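Asunto: Re: [lista-manga] ¿Merece la pena Wavach?

El mes pasado alguien escribió:

> Hola a todos. He visto que reeditan Wavach en tomos
> dobles y no me decido. ¿Tarda mucho en arrancar? Dejé
> Jetville en el segundo tomo, aburrido, y me han dicho
> que es de la misma escuela.

¡Pues claro que merece la pena! Me la he vuelto a leer entera en septiembre, los 17 capítulos, y la he disfrutado más que la primera vez. De Jetville tiene el dibujo nervioso y poco más. Aquí la historia arranca en la página 5, con la nave de carga Clegg varada en el puerto y la tripulación discutiendo a gritos por una deuda – y ya no hay quien la suelte.

Lo de Jedwood (el planeta, no la luna, que en la edición vieja los confundían todo el rato) es una maravilla. Hay dos páginas sin un solo diálogo, con la lluvia cayendo sobre los hangares, que me tuvieron un buen rato parado mirando.

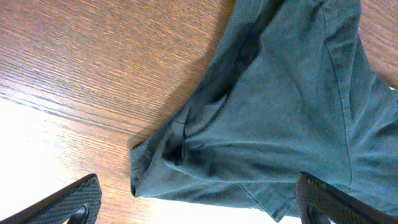
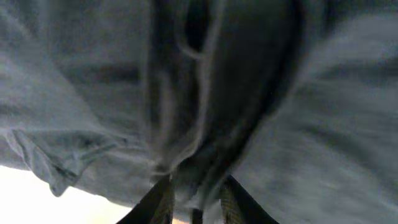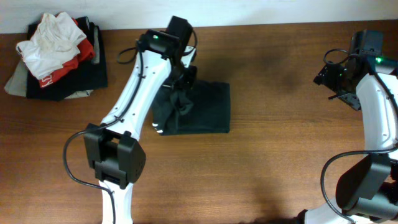

La traducción nueva también gana mucho. Los insultos de la capitana por fin tienen gracia, y han conservado las onomatopeyas originales con una notita al margen. Eso sí, el papel transparenta un poco en las escenas muy negras.

Si te animas, empieza por el tomo doble y no leas la contraportada, ¡que destripa lo del motín! Y luego cuéntanos por aquí.

Compartido 2 veces · 2 comentarios
Este archivo utiliza cookies propias. Aceptar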